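## Chapter 11: Pattern and Repeat

Pick up any piece of printed cloth and look for the place where it starts over. Once you find it, you can't stop seeing it! Printers call that distance the repeat, and it is a wonderful way into the history of textiles. The mill at Givthorpe kept 871 pattern blocks, and 78 of them were florals – big, loose, cheerful ones meant for kitchens and porches.

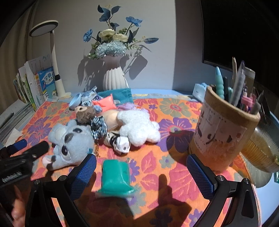
A large repeat hides its seams well but wastes fabric when two lengths have to match. We'll work out how much in Section 11.2, using a Wondholm block with a repeat of 19 inches.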